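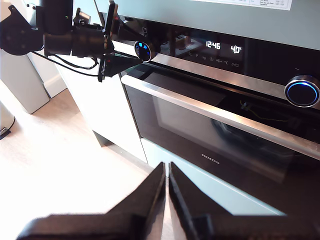 Rillard Oven Controls

A small set of short recordings of everyday use of a built-in oven: setting a programme, changing the temperature, reading the display, opening and shutting the door. Part of the Veltoneck kitchen collection. Put together and looked after by Tracey Lightfoot.

Version 3

What is covered

The set is about one oven and the few things a person does at the front of it. The oven is stainless steel and black glass, fitted into the cabinetry at about waist height. The control panel is above the door and has two round knobs, with the display and a row of touch icons between them.

Parts and the names used in the labels

left_knob – the smaller knob, dark face, segmented blue ring when lit
right_knob – the larger knob, black centre, silver bezel, blue ring when lit
clock – white digits, hours and minutes
temp – white digits with a degree sign
icons – the row of small white symbols under the digits (list, P, kg, clock, heating, °C and play-forward)
door – everything below the panel that opens

The icons are labelled as a group. Earlier versions gave each one its own name, but the labellers kept disagreeing over which symbol had been touched, so the separate names were dropped.

Tasks

There are 13 tasks, each with a one-line instruction in plain English. Some of them:

Turn the left knob one step clockwise.
Turn the right knob until the temperature goes up.
Set the temperature to 40 and leave it there.
Touch the clock symbol, then wait for the digits to flash.
Open the door fully and close it again.

Where an instruction says "one step", it means one click of the knob. Where it gives a temperature, the task ends when that number is on the display, whatever the oven itself has reached.
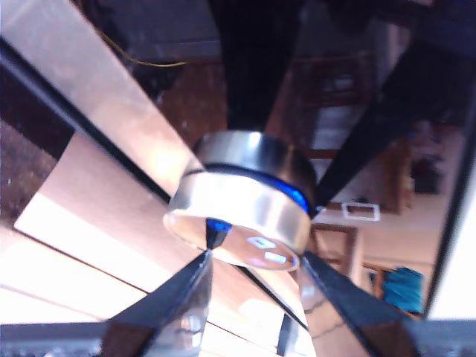
Close view of a short silver cylinder with a blue band, from the same oven session.

Reflections

Steel and glass make up most of what is in view, and both reflect a good deal. Close views are the worst for this. A bright patch on metal may be a ceiling light or a lit ring, and the labels do not try to say which. If you are training something to find lit rings, start with the wider views and add the close ones later.

The digits are readable in most wide views. They are hard to read from low down or from the far right, and in those recordings the clock and temp fields are left blank. Blank means not read. It does not mean the display was off.

Files

Each recording has its own folder with the views, a text file holding the instruction, and a table of labels. The folder name is the task number followed by the take number. Takes run up to 16 for the knob tasks and are fewer for the door.

Times in the label table are counted from the start of the recording. Do not use the oven clock for timing – it was reset during the work and was never matched to anything else.

Known problems

The take numbers for task 2 skip from 4 to 6. Nothing is missing; take 5 was a duplicate and was removed.

Some door recordings stop before the door is fully shut. They are marked "partial" in the table.

Left and right always mean as you stand facing the oven. A few labels in the previous version had this the wrong way round and have been corrected.

Changes since version 2

Icons merged into one label. Left and right corrected. Spelling of "programme" made the same throughout.

Use

Free for research and teaching. Please name the Rillard Oven Controls set and give the version number. Corrections to labels are welcome and should be sent to Tracey Lightfoot with the folder name and the time in the recording.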